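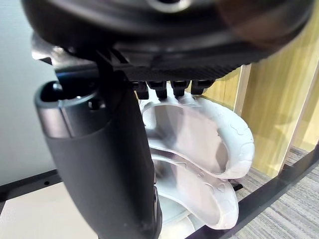

View from the wrist camera, white plastic part near the gripper.

Wrist camera picks change from run to run, school club project
Posted in Robotics and Automation, Clubs and Competitions

Macarena Ortuño

I help run an after-school robotics club and we have an arm with a small camera fixed at the wrist. The students are trying to get it to pick up light plastic parts using only what that camera sees. The competition is in March and the rules allow 20 attempts per team, with points taken off for each drop.

The trouble is that the results are not the same from one session to the next. On Monday evening the arm managed 7 good picks out of 20. The session after that it managed 2, with the same program and the same parts. The group has written its own software, which they call Drovow, and it looks for the outline of the part and then works out where to close. The exposure is on automatic. We have not changed the gripper settings in that time.
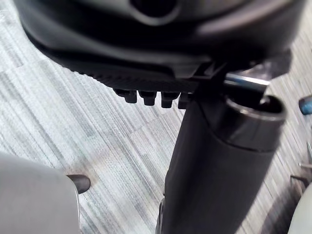

I have asked the students to write down every attempt in a notebook, but so far they have only written "yes" or "no" next to each one, so it is hard to say what went wrong. Iker Sotomayor, who wrote most of the outline code, thinks the floor is the problem. The others think the camera has moved. We meet for a bit over an hour so I would like to know which to check first.

We can't buy a better camera before the competition. The budget is spent.

Bořivoj Malý

Check the camera first. It takes ten minutes and the floor question will take you the rest of the term.

Put a printed grid flat on a table, send the arm to a saved position above it and save the picture. Do this at the start of every session, from the same position. If the grid lines have shifted between two sessions, the camera mount has moved or the arm is not going back to the same place. To tell these apart, tighten the mount, mark it with a paint pen across the joint, and repeat. If the paint line is still straight next time and the grid has shifted anyway, look at the homing of the arm.

Then turn off automatic exposure. A dark gripper takes up a lot of the view, and the camera will brighten or darken everything else depending on how much of it is black at that moment. Set the exposure by hand with a part in view and leave it there.

For the notebook, use four words: missed, touched, slipped, held. We did 40 attempts like this in our club and it was clear by the end that most of ours were "touched", so the height was wrong and the outline was fine.
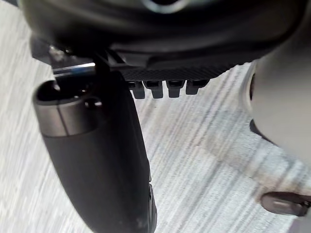
Also make the arm stop completely before it takes the picture it uses for the outline. A pause of half a second is enough on ours. If the picture is taken while the wrist is still moving, the streaks in a carpet smear and the edge of a pale part goes with them. Your program will still find an outline, it will just be in the wrong place, and it won't give you any warning.

Mask out the part of the picture where the gripper always is. It doesn't move relative to the camera so you can draw the mask once by hand. Redo it if you ever move the camera.

Crescencio Sotomayor

Put a plain sheet down on the floor. Worked for us with Flirimix last year.

Encarnación Echevarría

Read the rules before you do what Crescencio says. In some competitions you can't cover the floor and you will have trained everything on a sheet you are not allowed to bring. Ask the organisers.

I agree with Bořivoj on the exposure. On the pause, I would go for a full second if your arm is a light one, as the wrist can go on shaking a little after the motors stop. You lose 20 seconds over the whole run.

Macarena Ortuño

Thank you. The grid had shifted by a few millimetres between Wednesday and the session after, and one screw on the mount was loose. We have tightened it and marked it with paint. The exposure is now set by hand. I have written to the organisers about the floor and will add their reply when it comes.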